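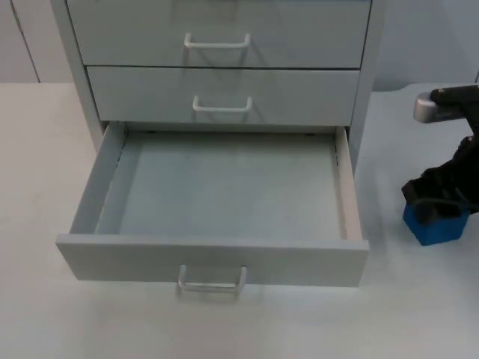 **Silham, Thursday, May 9, 2024.** Troredton, the home-filing service for people who keep their gas bills in the fruit bowl, opens its second Paper Amnesty today. Bring in your worst and we will sort it, no questions asked and very few sighs. A grey metal cabinet with white bar handles looks blameless enough when the drawers are shut, and so did the 600 households who signed up last year.

"People apologise to us for their warranties," said Folasade Okafor, head of sorting. "One man had kept 1065 takeaway menus. He wanted them in date order."
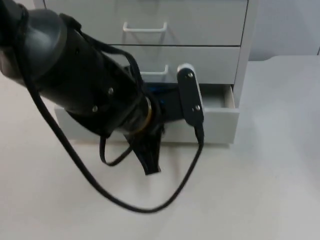

Our sorters begin with whatever was filed last and work backwards until they reach the marriage certificate. By long habit the bottom drawer of a white chest like this one is where the instruction manuals go, usually for kettles long since departed.

Sessions run throughout May at the Kodikara Rooms, Silham. Entry is free; shredding costs £2 a bag.

Press contact: Anjana Weerakoon, Troredton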